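The Clirholm Line

Sunday, still dark out, and Azra Todorova had the laptop open on the bed and the coffee going cold on the dresser. One more page. She'd said that at two.

Her aunt wanted the tree done by the reunion. Her aunt wanted it framed. "Just the names and the years, honey, how long can that take." That was in May. It was a long way past May.

The problem was the Carbones. No, the problem was one Carbone. Great-grandmother's sister, Ida, who shows up in Skultard in the census with a husband and 3 kids, and ten years on there's the husband, there are the kids, and no Ida. No grave. No death notice. The husband marked down as married, not widowed. Married to who?

So. Page after page of somebody's bad handwriting. The clerk in Skultard made his sevens like ones and his ones like nothing at all. Azra had a system by now. Squint, guess, check the street, guess again. She had filled 70 pages of a yellow pad and half of that was crossed out.

Her phone buzzed. Her aunt, who also didn't sleep.

Did you find her

No

She died of the flu. Mama always said flu

There's no certificate

They didnt have certificates

They had certificates. They had them for the baby, and for the husband's brother, and for a hired man whose name the clerk hadn't even bothered to get, just "Hired man, Carbone place, fell." Azra had read that one maybe five times. Fell from what.

She got up. Poured out the coffee. Made another, didn't drink it. Back to bed.

The Clirholm rolls were scanned crooked and out of order and half of them were somebody's thumb. She'd only opened them because Clirholm was the end of the train line back then. Stupid reason. You get on a train, you don't have a plan, you stay on till it stops. That's what she would of done.

Page 1240. A family of millers. Page 1241, same millers, more of them. Two pages of boarders, a priest, a man who gave his trade as "none, by choice." She liked him. She wrote him down for no reason.

Page 1244.

Ida. Just the one word at first, her eye caught it the way you catch your own name in a noisy room. Ida Grikard, dressmaker, head of household. Born Skultard. The age was right, or right less two years, and who wouldn't. Under her, one line down, a daughter. Six years old. Named Rose.

Azra's grandmother was Rose. Rose was the baby. Rose was the baby with the certificate.

She put the laptop down on the blanket. Picked it up. Looked again, the page hadn't changed.

No husband listed. And Grikard, where did Grikard come from? She grabbed the pad, went back through it, back, back, pages sliding off the bed. There. Her own handwriting, from some night in June or July. Midwife on the baby's certificate. Signed and witnessed, M. Grikard.

Oh, she thought. Oh you two.

A midwife signs a paper that says a baby died. A woman gets on a train with something wrapped in a shawl. It's about 80 miles. Did she leave at night? Did the older ones wake up? There were two boys and a girl in that house, and they grew up and told their own kids it was the flu, and maybe that's what they'd been told or maybe it was what they picked.

And Rose never said. Rose with the button tin and the good scissors nobody could touch, who sat in on every christening and didn't go to one funeral in Skultard, not one. Too far, she used to say. My knees. She told everybody that Ida's sister had raised her, and the sister, by then, was in no position to argue.

So the sister wasn't great-grandmother. Ida was. Azra had been hunting all summer for a side branch and she was sitting on it.

The window was going gray. A truck went by. Somewhere downstairs the neighbor's dog started up about the truck.

Phone again.

Well? I have to tell the frame man something

Azra typed, it wasn't flu. Erased it. Typed, how much room is there on the frame. Erased that too. Her aunt was seventy-nine and had Rose's scissors in a drawer, wrapped in a dish towel, and took them out to show people.

Are you up, her aunt wrote. I can see the dots

I'm up, Azra wrote. Put some coffee on. I'm driving over

Its five in the morning

I know

She found one shoe. She found the pad, and the page with the midwife, tore it out, folded it, put it in her coat. Then the other shoe, under the bed, with the man who had no trade by choice stuck to the bottom of it. 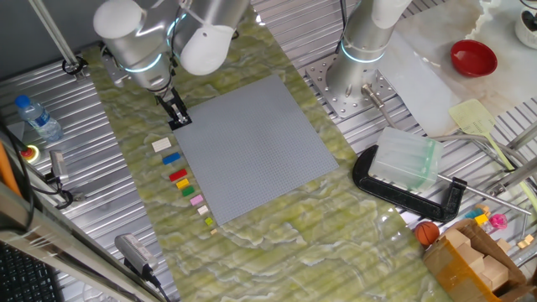
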